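Jencombe Open Storage Bin, Gray

Home > Workshop and Storage > Bins and Totes > Open Bins

Item no. 1300
Color: gray
Shape: rectangular, open top
Sold by: Umine Workshop Supply
Availability: in stock, leaves our warehouse in 2 working days

Product description

The Jencombe is a simple open bin for people who have many different things to keep and no wish to sort them by size every evening. It is rectangular, it has straight walls on all sides, and it has no lid and no inside dividers. You put the things in, you see them from the top, and you take them out again.

We sell this bin since nine years and it is still the one we recommend first for a mixed load. Small drawers are very good for screws. But for tools, brackets, toys, plastic parts and other items of strange shape, a drawer is closed too quickly and then it does not open anymore. In a wide bin a long tool can lie flat next to a small piece, and both can be reached with one hand.

The gray color was chosen by our buyer, Melati Goh, after we tried also blue and red. On gray the light-colored items are easy to find. Very dark items are a little harder, so if you keep mostly black tools we suggest to put a light sheet of paper or a thin mat on the floor of the bin.

What to expect after long use

Some customers ask if the bin stays nice. Our answer is that it stays useful, but it does not stay new. Metal and hard plastic will leave marks when they are pushed over the floor or against the walls. On the dark gray surface these marks look whitish, like chalk. They are only on the surface and you can continue to use the bin in the normal way.

If the look is important for you — for example in a shop where clients come in — please consider the light gray version (item no. 103), on which the scratches are less visible.

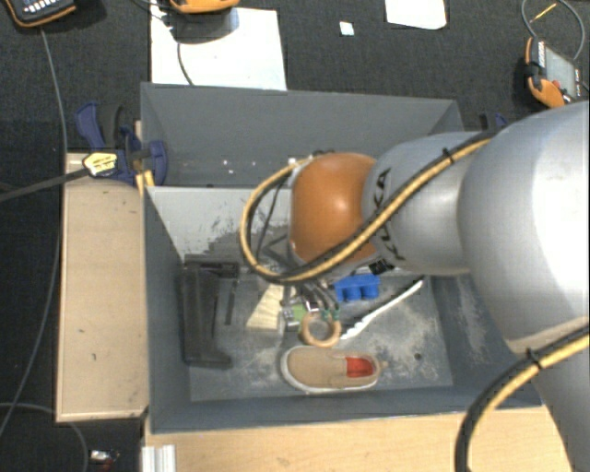
Cleaning and care

Take everything out and shake the bin upside down. Wash it with warm water and a normal dish soap, and use a soft brush for the corners. Please do not use steel wool, it makes new scratches where the old ones were. Let the bin dry before you put tools back.

Old pale marks will not go away with washing. You can rub them with a little silicone spray on a cloth, and they become darker for some weeks.

Customer comments

"I bought 2 for the garage, one for hand tools and one for everything that has no place. The second one is always full." — Rodrigo Aguirre

"Good bin, strong walls. I would like a handle on the short side. The floor got scratched in the first month but I throw things in it, so it is my fault." — Ningsih Wattimena

"Does the Menon lid fit on this one?" — Teguh Rondonuwu

Reply from the shop: Unfortunately no. The Menon lid has a different edge and it will slide off. We do not have a lid for the Jencombe at the moment.

Delivery and returns

The bins are sent stacked one inside the other, with cardboard between them. If a bin arrives with a crack, write to us within nine days and add a photo of the damage. Unused bins can be returned, used ones only if there is a defect.

Page updated 19 Dec 2018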